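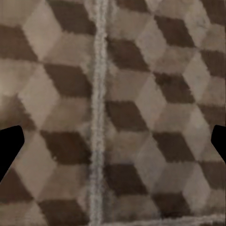

Looking straight down between the open fingers in the simulator, with the cube-patterned floor behind.

Saturday, June 21, 2025 was the open day at Colero, and I had been looking forward to it ever since I missed the last one in December with a dreadful cold. We took the early train, two of us, and walked up from the station in lovely sunshine, which meant we arrived pink in the face and very glad of the jug of squash by the door.

I had expected a hall full of machinery, and there was a bit of that downstairs, but the part I enjoyed most was the simulation room. Before Colero buys or builds a gripper, they try it on a computer robot in a computer house, and visitors were allowed to have a go. You sit with a controller in each hand and work the arms yourself. I was hopeless for the first five minutes and then quite hard to get out of the chair!

The first thing to choose was the view. With the close view you look past the two black fingers at whatever lies under them, and it is marvellous for lining things up, though I did find that busy floor played tricks on my eyes. All those little cubes seem to stand up at you, and I kept misjudging how high I was. My companion had no bother with it at all and was rather smug on the train home.

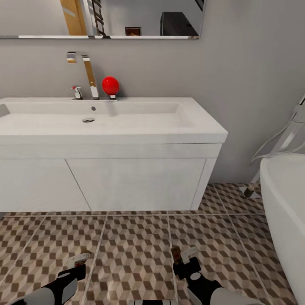

The wider view in the bathroom, both arms out in front and the red ball up beside the tap.

I got on much better with the wide view. You can see both arms at once and how they sit in the room, with the basin ahead and the bath over to the right, and it felt far more like using my own hands. What you lose is the fine detail, as the fingers look very small from back there. I asked which view the staff like best and was told most of them swap between the two all day long.

Then came the controllers. The Varnetti pair were light and quick, and I was forever closing the fingers before I meant to. The Yang pair were heavier with a slower squeeze – a bit like good kitchen scissors – and after a few tries I wouldn't have anything else. There was a queue of up to six people for the Yang by lunchtime, so I don't think I was alone.
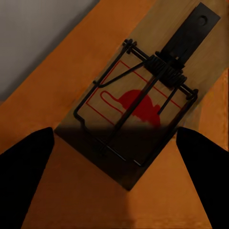
Close view again, fingers spread over the mousetrap on the table.

The mousetrap was the one that had everybody gathering behind the chair. It has thin wires and rods running all over a flat board, so you have to think about where each finger will go before you commit yourself. Even knowing full well it was only on a screen, I held my breath and kept my elbows in. I would have liked to try it with the Futov fingers, but those were being saved for the afternoon session and our tickets were for the morning.

Entry was free, the tea was two pounds, and the cheese scones had gone by half past eleven, so do go early if you fancy one. The simulation room is up the stairs on the left, and there is a lift just past the cloakroom.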